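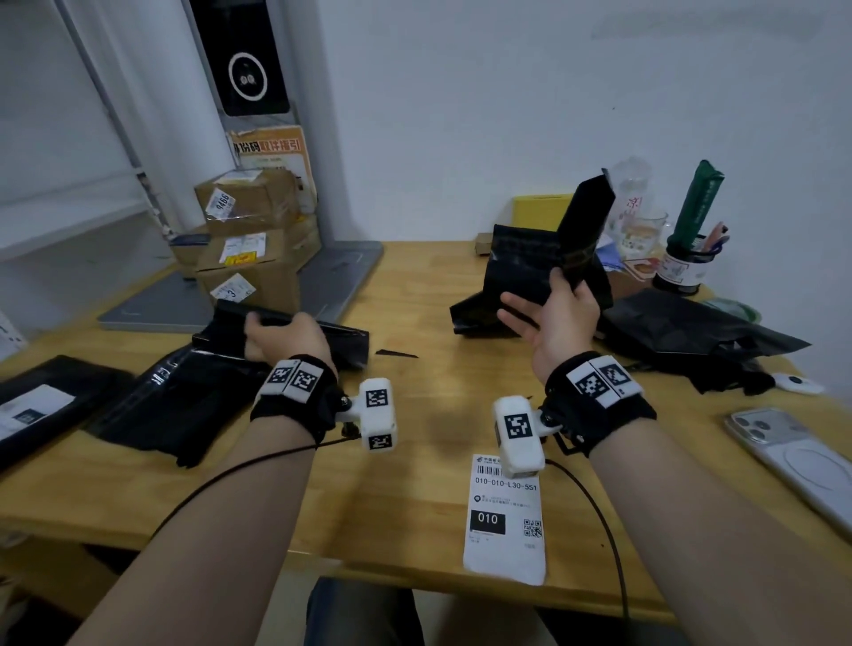

Tratstead Staff Forum > Mailroom > Reuse of plastic mailing bags

Leif Vik
Members are asked to flatten used black mailing bags before placing them in the bin in Room 273. Shipping labels should be removed or blacked out.

mathebula_desk
Our office does not support reuse. A bag torn at the seal will not close properly, even with tape.

Chunhua Cai
I respectfully disagree. Bags slit along the top edge remain suitable for internal mail – we reused up to 644 last year.

mathebula_desk
Internal mail only, then. Cups should also be kept away from the packing desk.

Leif Vik
Agreed on both points. Torn bags go to recycling by 4 p.m.

clilton7
Does this apply to padded envelopes?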